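Subject: Re: [skurngate-users] left arm drifting on the table cell

Cell is Gallia, two arms on the one rail. Re-zeroed both last month, left still drifts. Rice tray stays where it is, right arm has the rack side.
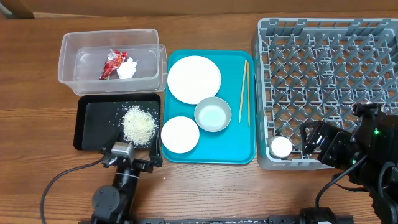
Gu wrote:

> Check the rail bolts before you re-zero agian. Ours crept 2 mm after 2,000 cycles.

Fair. Will do bolts first, then cable slack, then zero. Right arm over the bowl, left at the rice, that's the pose I compare against.

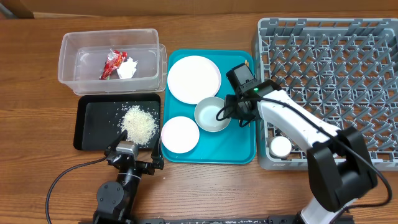 ## Still to do

- torque the left base
- grease, up to 22 hrs overdue
- send Anida the log, teh long one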